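Sosano wrist-cam gripper kit, trial unit 3223
Pre-use check, furniture strip-down cell, July

Mount bolts: OK, all tight.
E-stop: OK. Tested 2 times, cuts power both times.
Cable slack at wrist: OK but watch it on full rotation.
Finger tips: worn along the upper edge, light gray showing. Still usable.
Grip force limit: set at 5, leave it there til Drusten sends the new table.

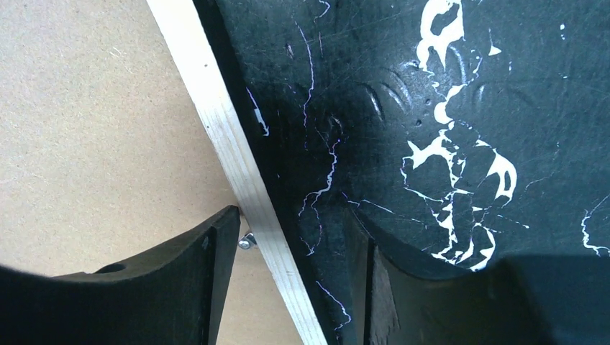 Tanner McIntyre
Cell safety checks

Workpiece: FLAG. Black covering badly cracked and flaking, white showing thru. Gloves and glasses before anyone reaches in. Metal fastener sticking out on left side of the wood strip, keep fingertips clear of it. Small nick in the strip too, minor.

Flake debris: vacuum after every run, not end of shift. Kirsten to confirm hose reaches.

Manual: no page on brittle surfaces. Asked Jocelyn to raise it with the suplier before we sign for anything.

Result: pass with comments. Slow speed only.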